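Tomholm Quilt Names, version 4

A plain table of quilt block names and the places people used them, typed up from letters, fair programs and the backs of a great many index cards.
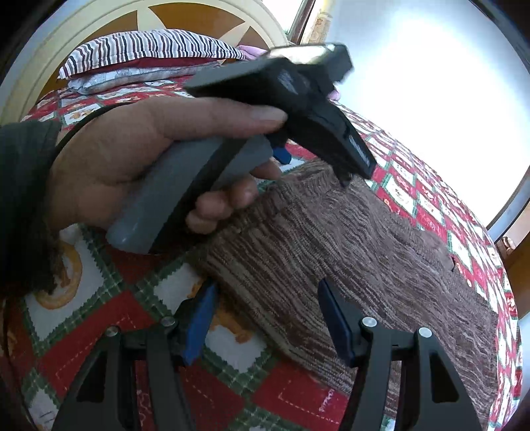

The table has one row per name per source. If three people called the same block three different things, you get three rows and a shared block number, and you may sort out the family quarrel yourself. There are a little over 4,000 rows at present, of which 2,000 have a date anyone would defend.

What's in the folder

names.csv – the table itself
blocks.csv – block numbers with a short written description of each
sources.txt – where every row came from, in Severino Bermúdez's own abbreviations
oddities.txt – things that would not fit anywhere else

Columns in names.csv

name: spelled as found, including the wrong ways
block: number, matches blocks.csv
place: town or county, blank if the source didn't say
year: four digits, or blank
sure: 0 to 9, where 9 means we saw it in ink and 0 means somebody's cousin

Known problems

"Bear's Paw" and "Duck's Foot" share a block number in most rows and not in others. Yoga Manurung has views on this and they are in oddities.txt, at length.

The Prasmont rows were typed from a photocopy of a photocopy. Some of the sevens are ones.

Place names follow the source, so the same county may turn up under two names if somebody redrew a line. Merging them is on the list. It has been on the list since version 2.

Please don't use the year column to argue that a pattern was invented in a certain year. It tells you when someone wrote the name down, often decades after the quilt had gone to the dog.

Changes

Version 4, 16 February 2024: added the Figueiredo letters, fixed the commas, broke and then unbroke the sort order. The next one is planned for April.

Corrections are welcome. Send the row, the fix and your source. "Everyone knows that" goes in as a 0.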